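Automated Sorting of Returned Parts at a Repair Depot: Effects on Bench Staff

Project report, Work and Technology module
Youssra Benmoussa

1. Background

Hanirbridge is a repair and parts depot on the Nimthorpe estate. It takes in mixed boxes of removed and surplus components from maintenance contracts, mostly heating controls, pump sets and small power electronics. The contents are sorted, checked and either returned to stock or scrapped. Until last year all sorting was done by hand at four benches. Two of those benches now have a robot arm with a two-finger gripper, run by a control package called Wulus. The other two remain manual.

The aim of the project was to record what the change did to the work of the bench staff. The technical performance of the arms was of interest only where it affected that work. I did not have access to wage records or to the contract with the supplier, and cost is therefore left out.

2. Method

I spent 34 hours at the depot, spread over November and the month after it. The hours were divided between the early shift, which starts at 6.30, and the late shift, which ends at 22.00. Observation was done from a stool behind the bench. I kept a written log with one line for each time a person touched the work, the arm or the control screen.

I also held interviews with seven bench staff, the shift lead for each shift, and the technician who maintains the arms. Interviews lasted up to 30 minutes and took place in the canteen. Staff are referred to by letter (A to G). The depot manager read a draft for confidential material and asked for one customer name to be removed.

A log of 500 picks was taken from Wulus for comparison with my own notes. The two did not always agree. Wulus records a pick as complete when the gripper opens over the target tray, so an item that lands on the rim and rolls back is counted as sorted. I corrected these cases where I had seen them and left the rest as they were.

3. The task before automation

A sorter emptied a box onto the bench, spread the contents and moved each part into a tray by type. Parts that could not be identified went to a shelf behind the bench, known as the Bouzid shelf after a former stores clerk. The shelf was cleared at the end of each shift by whoever was least busy.

Staff described the manual task as repetitive but flexible. A sorter could stop to check a part number, ask a neighbour, or set a group of similar items aside and deal with them together. Person C, who has sorted for nine years, said she rarely looked at one item at a time: "You see the whole spread and you know which bit will be slow."

4. The task after automation

At the robot benches the sorter no longer moves most items. The work now has these stages:

Loading. The sorter places a small group of parts on the table in front of the arm. Items must not be stacked, and cables must be removed first.

Release. The sorter presses the start key and steps back behind the yellow line.

Watching. The arm works through the group. The sorter watches for a missed grip or a wrong tray.

Recovery. If the arm stops, the sorter clears the fault on the screen, moves the item by hand or re-lays the group.

Loading takes more skill than the training sheet suggests. The sheet says only to "place items with space between them". In practice the sorters had worked out their own rules. Cylindrical parts are laid so that the fingers can close across the short side. Valves are laid flat on their bodies. Thin curved plastic parts are kept clear of heavier ones, as the arm sometimes takes both. None of this was written down at the time of my visits. Person E had taught it to two new starters by standing next to them.

5. Findings

5.1 Physical load

All seven staff reported less strain in the hands and wrists. Two had previously worn wrist supports on shift and no longer did so. Three reported more discomfort in the lower back and feet, which they put down to standing still behind the line. The manual benches have stools; the robot benches do not, because the stop button is set at standing height.

5.2 Pace

The pace of the manual benches is set by the sorter. At the robot benches it is set by the arm, with gaps. Wulus allows 90 seconds for a fault to be cleared before it sends an alert to the shift lead. Staff disliked this limit more than any other feature of the system. Person A said that he now moved difficult items by hand at once, without trying to find out why the arm had stopped, so as to keep the alert from going out. The technician said separately that he received too few fault notes to improve the grip settings. These two statements are clearly connected, and neither man had heard the other's side of it.

5.3 Knowledge of parts

Sorting by hand required staff to recognise parts and judge their condition. The arm recognises type only. Condition is now checked at a later station by a different person. Four of the seven felt that they knew less about the parts than before. Person C had asked to be moved back to a manual bench for this reason, and the request was granted.

The newer staff did not share this view. Person G had never sorted by hand for a full shift and saw the job as machine minding with some lifting. She wanted training on the settings screen, which is locked to sorters at present.

5.4 Contact between staff

Manual sorters talk while they work. The two robot benches stand apart from each other inside separate marked areas, and the sorter is asked to face the arm while it moves. Conversation was much less frequent there. The late shift had got round this in part by loading both benches together and then standing at the shared corner of the two lines, where both arms can be seen. The early shift lead does not allow it.

5.5 Odd items

The Bouzid shelf is fuller than it was. Items the arm cannot place are put there by default, and the end of shift clearing has become a fixed duty for the manual benches. Staff on those benches regard it as extra work passed on by the robots. It does not show in the Wulus figures, which cover the robot benches only.

6. Discussion

The change at Hanirbridge has taken away handling and added preparation, watching and recovery. The last of these is the most demanding and the least supported. A sorter who clears a fault well is doing a diagnostic task, yet the job grade, the training sheet and the time limit all treat it as an interruption.

The layout rules used in loading are a second case. The results of the arms depend on them, but they belong to the staff and would leave with the staff. I would not advise simply writing them up and handing them to the supplier. Person E was willing to share what she knew but wanted it recognised in her grade first - a reasonable position.

There are limits to what can be drawn from a single site with two arms. I was also present mainly at quiet times, and one of the arms was out of use for part of two visits with a worn finger pad.

7. Recommendations

Extend the fault limit, or let the sorter pause it with one key press while a fault note is entered.

Provide a perch seat at each robot bench and lower the stop button to suit.

Rotate staff between manual and robot benches within a shift, for those who want it.

Include the Bouzid shelf in the shift figures and share the clearing between all four benches.

Open a read-only view of the settings screen to sorters, with training from the technician.

The depot has agreed to try the rotation and the seats. No decision had been made on the fault limit when this report was handed in. 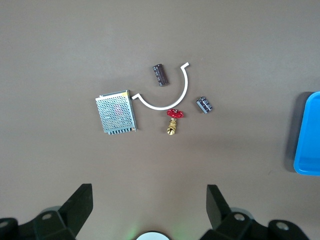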